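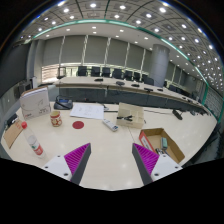
A red-capped bottle on the conference table.

I've been moaning about the water fountains at Zamudio Park for two summers now, so you can imagine how fast I got to the meeting when I heard they were finally on the agenda! Both of them are getting replaced, and the new ones will have a spout for filling bottles - hooray for anyone who has tried to wedge one under that old tap.

Zyanya Gallegos from the parks office told us the work should start in August, once the youth soccer camp is over. The petition helped, she said. It had 564 names on it, mine included (and my mother's, in very large letters).

Nilton Inga asked about a bowl for dogs down by the Pillari Street gate. That one is still a maybe - the plumbing there is old and would add $485 to the bill. If you want it, write to the parks office before the end of the month.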